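Suche Suchbegriff eingeben Suchen

Pressemitteilung — Februar
Redaktion: Sabine Thiele, Movden Presse und Kommunikation

Tischabräumen mit der Handgelenkkamera: Movden legt Ergebnisse zum Verfahren »Flerncombe« vor

Die Forschungsgesellschaft Movden hat gemeinsam mit dem Gerätehersteller Schmieder ein Lernverfahren untersucht, mit dem ein Roboterarm Geschirr und Abfall auseinanderhält und an getrennten Stellen ablegt. Das Verfahren trägt den Namen Flerncombe. Es kommt mit den Bildern kleiner Kameras am Handgelenk des Roboters aus. Tiefensensoren und dreidimensionale Modelle der einzelnen Gegenstände werden dabei nicht verwendet.

Trainiert wurde Flerncombe mit 123 Vorführungen, bei denen eine Person den Arm fernsteuerte und den Tisch abräumte. In der anschließenden Prüfung absolvierte das System 79 Durchläufe ohne Eingriff von außen. Als bestanden galt ein Durchlauf erst, wenn sämtliches Geschirr und Besteck im Abtropfgestell lag und der Abfall im dafür vorgesehenen Behälter. Teilerfolge wurden getrennt erfasst und gehen nicht in die Auswertung der Durchläufe ein.

Der Aufbau ist einfach gehalten. Auf einem Holztisch stehen ein graues Abtropfgestell und ein rotes Tablett, dazu eine durchsichtige Kunststoffbox für den Abfall. Das Geschirr ist aus dem Handel und wurde für die Versuche nicht markiert. Besondere Aufmerksamkeit galt dem Besteck. Weiße Gabeln und Löffel heben sich zwischen den hellen Spitzen des Gestells nur schwach ab, und aus manchen Blickwinkeln verdecken die Stifte einen Teil der Griffe.

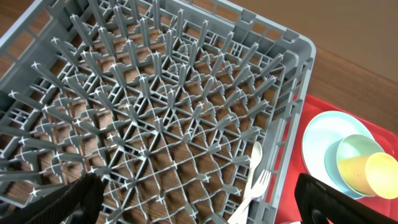

Warum verzichtet das Verfahren auf eine fest montierte Kamera über dem Tisch?
Eine fest montierte Kamera muss eingemessen werden, und die Messung verliert ihre Gültigkeit, sobald jemand den Tisch oder die Halterung verschiebt. Die Kamera am Handgelenk bewegt sich mit dem Greifer mit, sodass der Abstand zwischen Kamera und Fingern bekannt bleibt.

»Uns ging es um die letzten Zentimeter vor dem Zugreifen«, sagt Melaniia Ostapchuk, die das Teilprojekt bei Movden leitet. »Dort entscheidet sich, ob der Finger unter den Tellerrand kommt oder dagegenstößt. Von oben ist das oft schlecht zu sehen, weil der Arm selbst die Sicht verdeckt.«

Methodisch besteht Flerncombe aus zwei Stufen. Die erste Stufe ordnet jeden sichtbaren Gegenstand einem Ablageort zu. Die zweite berechnet daraus eine kurze Folge von Bewegungen, die nach jedem neuen Kamerabild verworfen oder fortgesetzt wird. Neu ist nach Angaben der Arbeitsgruppe die Verbindung zwischen beiden Stufen: Ist die Zuordnung unsicher, fährt der Arm zunächst in eine andere Position und betrachtet den Gegenstand erneut, bevor er zugreift. Intern heißt dieser Schritt Nachblick.

Ohne Nachblick verwechselte das System vor allem ineinanderliegende Teile. Stapel aus Teller, Schale und Becher wurden dann als ein einziges Objekt behandelt und im Ganzen angehoben. Mit Nachblick löste der Arm solche Stapel von oben nach unten auf. Die Durchläufe dauerten dadurch länger. Timo Voß, der die Steuerung programmiert hat, hält das für vertretbar: »Ein Arm, der einmal mehr hinsieht, ist mir lieber als einer, der einen Becher fallen lässt. Am Tempo können wir später arbeiten.«

Beim Abfall lagen die Schwierigkeiten anders. Geschirr behält seine Form, ein zerknülltes Papiertuch sieht nach jedem Anfassen anders aus. Glänzende Verpackungen spiegeln das Licht, und ihr Aufdruck verzieht sich in den Falten. Die Gruppe hat deshalb einen größeren Teil der Vorführungen auf solche weichen Gegenstände verwendet, als zunächst geplant war. Die durchsichtige Box wurde bewusst beibehalten, obwohl klare Wände für ein Kamerasystem schwer zu erfassen sind. 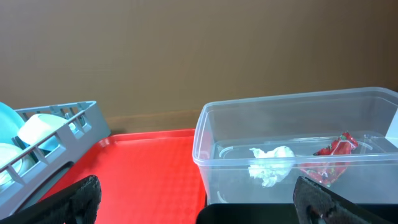
Abtropfgestell mit Geschirr, rotes Tablett und Kunststoffbox mit Papiertuch und Verpackung, aufgenommen am Greifer.

Offen ist die Übertragung auf andere Umgebungen. Sämtliche Versuche fanden an demselben Tisch statt, bei seitlich einfallendem Licht und mit demselben Gestell. Wechselt der Gestelltyp, sind nach bisherigem Stand 24 zusätzliche Vorführungen vorgesehen. Ob diese Zahl auch für Gestelle aus Draht genügt, wird derzeit geprüft. Gläser gehören noch nicht zum Umfang des Verfahrens — ebenso wenig Messer und Geschirr mit Speiseresten.

Ambros Hofstetter von Schmieder sieht einen möglichen Einsatz zunächst in Kantinen mit Tablettrückgabe. »Dort ist die Auswahl an Tellern und Schalen überschaubar. Für den Privathaushalt ist das noch nichts, da liegt zu viel Verschiedenes auf dem Tisch.« Ein Produkt ist nicht angekündigt. Schmieder hat für die Versuche die Greiferfinger geliefert und wird sie für den nächsten Abschnitt überarbeiten. Geplant sind schmalere Fingerspitzen, mit denen sich Besteck zwischen den Stiften des Gestells besser fassen lässt.

Die zweite Versuchsreihe findet am Standort Sumadden statt. Die Leitung übernimmt Hannelore Stüber. Untersucht werden dort 2 Arme an einem gemeinsamen Tisch, von denen einer das Geschirr und der andere den Abfall übernimmt. Der Bericht zur ersten Reihe einschließlich der Fehlerprotokolle kann bei der Pressestelle angefordert werden.

Kontakt für Rückfragen
Movden Presse und Kommunikation
Sabine Thiele

Diese Website verwendet Cookies. Mit der weiteren Nutzung stimmen Sie der Verwendung zu. Einstellungen Akzeptieren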